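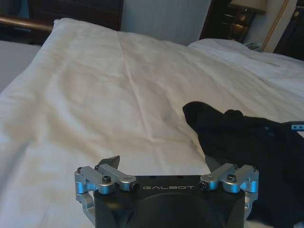
How long does it take until a new language stops making me tired? Seven months was not enough for me, but in the last weeks I notice that my head hurts less in the evening.

Friday, June 5, 2026

I came to Folten in February, when it was dark already at four and I could use this as an excuse to stay in and study. Now it is light until late and I have no excuse. I had started the lessons at home before the move, so the seven months are counted from there. My vocabulary notebook has reached 1,123 words. I counted them again on the bus this morning, because last week I found that I had written the word for "drawer" two times, on different pages, with two different spellings. Both were wrong.

The plan was 1,000 words by summer, so I should be content. But the words in the notebook and the words in my mouth are two different collections. At the bakery on the Clornska road I know the names of all the breads, and still I point with my finger. The woman there speaks quickly and swallows the ends. Today she asked me something and I said "yes, please," and I received a second loaf. I paid for it. One half is now in the freezer.

At work it goes better. I understand the meeting if people speak one after the other. When they laugh I am usually two seconds late, and then I laugh at the wrong part. After lunch I had to call the supplier in Skutora by telephone, which I had been moving to the next day since Monday. I wrote my sentences on paper first. The man answered with a sentence that was not on my paper – of course – but I asked him to repeat it slowly, and he did, and it was only about the delivery hour. The call took 15 minutes. Afterwards I drank a whole glass of water standing up.

What still makes me tired is the small talk. Weather I can do. Weekend I can do, if it is in the past tense. But yesterday a neighbor on the stairs told me a long story about a goat, or maybe about a tax, the two words are close, and I nodded the whole time. I looked them up later and I am still not sure. She seemed a little upset, so perhaps it was the tax.

I have also started to dream with some of the words in it. They are not useful words. Two nights ago somebody in the dream kept saying "gravel" to me in a very polite tone.

For next week: the verbs of movement again, chapter seven, with the prefixes. Return the grammar book to the library in Yeo, or extend it by telephone, which would be practice, but I think I will go there in person. Ask at the bakery for one loaf, and say "one" clearly.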